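Chapter 4
Sitting Down with Families: The First College Planning Conversation

By the time you reach this chapter you have met the students, you have read their files, and you have probably made up your mind about a few of them. Now come the parents, the grandparents, the older cousin who drives everybody everywhere. I have been having these talks for most of my working life, and I still get a flutter in my stomach before the first one of the year - so if you do too, welcome, you are in good company.

In this chapter you will learn how to open a first meeting, how to talk about cost without scaring anyone off, and how to leave a family with one small job to do before you see them again. We will follow two counselors, Folasade Nwosu at Grondale Middle School and Kenta Nagano at the Killesero Family Center, through their meetings in October. Their styles are very different (Folasade talks, Kenta waits), and I would ask you to hold off on picking a favorite until the end.

4.1 Where the talk happens

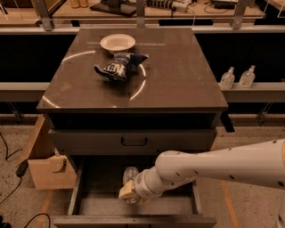

Families open up more easily in their own homes than they do across a school desk, and home visits have a long and happy place in this work. You may be offered the good chair, or you may end up with your folders balanced on your knees beside a dark, shiny cabinet with a white bowl and a crumpled chip bag on top, and either one will do very nicely. Accept the glass of water. Ask about the younger children by name if you know their names. Folasade likes to spend the first part of every visit on anything except school, and her notes from the Iyamu household run to a full page before the word "college" turns up at all. When it did, it was Ifeanyi, a seventh grader, who brought it up, wanting to know whether a person could study bridges.

4.2 Talking about money early

Many parents of sixth and seventh graders believe the cost question can wait, and many others have quietly decided that the answer is no. Both groups need the same gentle start. Kenta begins with a savings sheet and a pencil. On it he writes the smallest fee the family is likely to meet, a $65 application charge, and asks how they would plan for it. From there he moves to $800 for a first set of books and supplies, and only then to tuition and aid. By that point everyone has already done a bit of arithmetic together, and the bigger figures have somewhere to land.

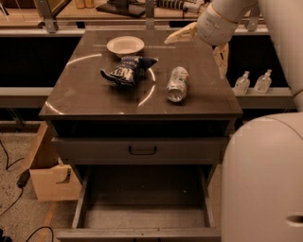 Figure 4.2 Cabinet with the lower drawer open.

Paperwork deserves a word here as well. Ask the family to pick one spot for everything to do with college - report cards, aid letters, the flyer from the summer program - and to keep it there through twelfth grade. A folder is fine. So is a drawer or a shoebox.

Before you read on, write down three questions you would want a counselor to ask your own family. Keep the list handy, as we will come back to it in Section 4.3.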